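Joint Labor Relations Working Group
Minutes, Thursday, March 24, 2022
Genley site, Room 4

Chair: Marcelle Joly
Present: management representatives for Genley and Panum; employee representatives for day and night shifts; Trajkovski (payroll services)
Apologies: Fosedex

1. Previous minutes
Approved with one correction. Under shift premiums, "per shift" should read "per hour worked."

2. Grievance procedure
The first-stage response period is currently 20 working days. Employee representatives proposed ten. Management offered 15 on condition that the form be filed complete. No agreement. Both sides to submit wording before the next meeting.

3. Overtime allocation
Night shift reported that the rotation list was not followed on two weekends. Panum confirmed that supervisors had worked from an old copy. The list will be posted on the shift board each Monday and removed when superseded. Payroll queries arising from the two weekends go to Trajkovski directly.

4. Job classification review
Of 175 positions in scope, 26 remain ungraded. The chair asked that disputed grades be listed separately from those where the job description is missing. Back pay for regraded positions runs from November, as already agreed.

5. Training time
Management's position is that refresher training outside rostered hours is paid at the base rate. Employee representatives hold that the overtime rate applies under the current agreement. Referred to Fosedex for a written reading of the clause.

6. Other business
Notice for locker reassignment to be given in writing. Release time for representatives attending these meetings to be coded as hours worked. 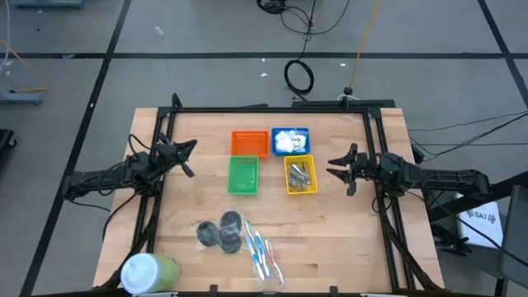 The release time code applies to travel between sites as well, provided the supervisor is told before the start of the shift. Claims already submitted under the old code do not need to be refiled.

Meeting closed at 3:40 p.m.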